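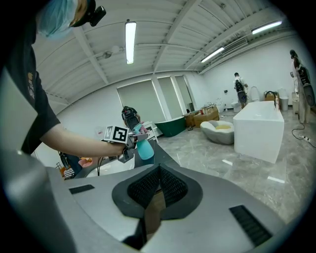

How often do you wipe down a bathroom sink?
Every other day in my house, with a spray bottle and one cloth, plus a proper scrub in April and October.

I'm fussier about the bottle than about what goes in it. My mix is 2 cups of water and a capful of Odolora, and I've used it on the Pladberg vanity for more than 200 wipe-downs without dulling the top. Spray the cloth for the faucet, spray the basin directly, and do the rim last.

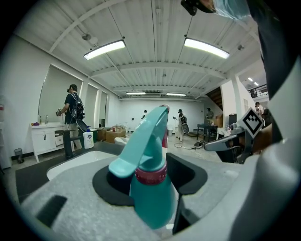
Filed under: Cleaning, Bathroom

A trigger sprayer should screw down straight. If the collar goes on crooked, it leaks down your wrist — take it off and start the thread again. I rinse mine with plain water once a month.

Nii Akolgo asked where I keep the bottle. Inside the vanity, left door, standing up.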